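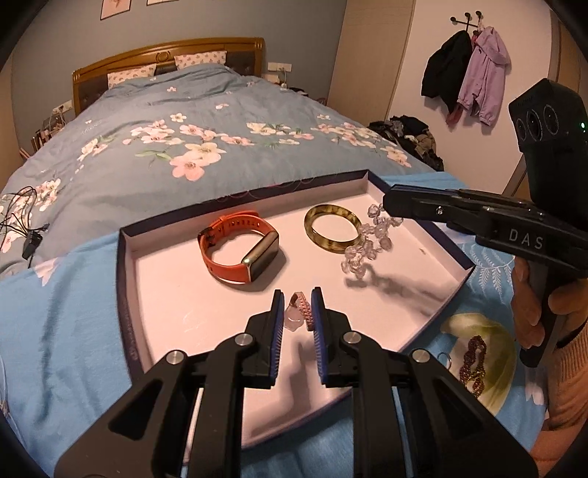 Skokthorpe residents will be able to return used household batteries and small electronic devices at the Badix service centre from June 17, 2026. The program, operated by Rovenero, accepts button cells, rechargeable packs and wearable devices, including smartwatches such as the one with the orange strap, lying in the box lid near the bangle. Straps may be left attached. Lead-acid car batteries will be received at the rear counter only, to a limit of 21 per business customer each month.

Rovenero collected 1,000 kilograms of batteries during its March trial – double the 500 kilograms forecast. Terminals must be covered with clear tape before drop-off, and swollen or leaking units should be reported to staff on arrival.

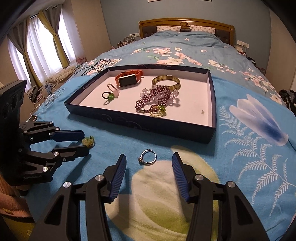
Other locations

The Omoregie depot will join the program once its storage licence is approved. A list of all 34 accepted battery types is available at either counter.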